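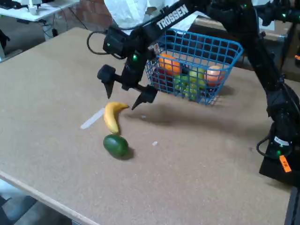

Play fruit, and what to keep it in

June 20, 2026

I have been meaning to write up the play fruit since January, when the old cardboard box finally gave way at the bottom and most of the set went across the floor at Brumthorpe. A few people asked where it came from and what I keep it in now, so I'll put it all down in one go.

The fruit is from two different sets. The first was a Nosine one, bought second-hand in a carrier bag with no list of what was meant to be in it. The second came from a clear-out and had no name on it at all. They are close enough in size that you can mix them. The colours don't match, but that has never bothered any of the children who have used them.

The banana is the piece everybody picks up first. It's curved enough to hook over things and it stands up well in a basket if there is something either side of it. The dark green one gets argued about. I bought it as an avocado. My sister says it's a lime, and my nephew, who is six, says it's an olive for a giant. I've stopped correcting people and it goes down on the list as "green, dark".

The basket

I tried a lidded tub first. It kept the dust out, but you couldn't see what was in it and the fruit got tipped out every time someone wanted the orange. Then I had a cloth bag, which was worse. The blue mesh basket has been the best so far. You can see in through the sides, crumbs drop out of the bottom, and it can go under the tap with everything still in it.

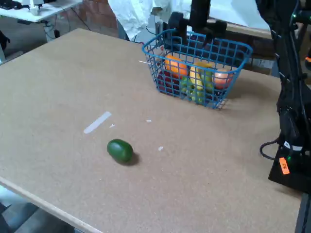

Banana in the basket, dark green one out on the table.

The only thing I'd change is the size. It's fine for one set and gets full with both, so the spare pieces live in a Tapia shoe box on the shelf. If I were buying again I would go a size up.

The table

The top has a speckled, corky look to it and I like it for this sort of thing. Round fruit doesn't run off as quickly as it did on the old painted one, and small knocks don't make much noise. The drawback is that it shows every white scrap. Bits of label, bits of tape, whatever has come off somebody's sleeve. A dry brush gets most of it. Tape I lift with a fingernail and leave if it won't come, as pulling hard can take the surface with it.

Washing

I do the fruit in the sink with washing-up liquid and warm water, leave it 10 minutes, then rinse and stand it on a tea towel. Grooves and stem ends need an old toothbrush. I tried the Prornen spray someone recommended and it left a film that took two rinses to shift, so I went back to plain soap. Don't put any of it in the dishwasher. I lost a pear that way.

If anyone has a better idea for labelling the basket, please leave a comment. Paper goes soggy and pen rubs off.

Comments
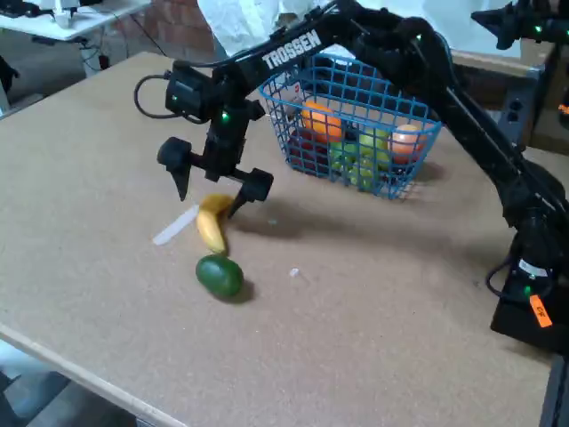 Azucena Maldonado: We had the same trouble with labels. In the end I used a luggage tag with a plastic window and tied it through the mesh with string. It has been through the sink plenty of times and you can still read it. Also, that's an avocado. A lime would have a point at both ends.

Ville Tikkanen: Thanks, I have a luggage tag in the drawer so I'll try that tonight. I will pass on the verdict about the avocado, but I don't expect my sister to accept it.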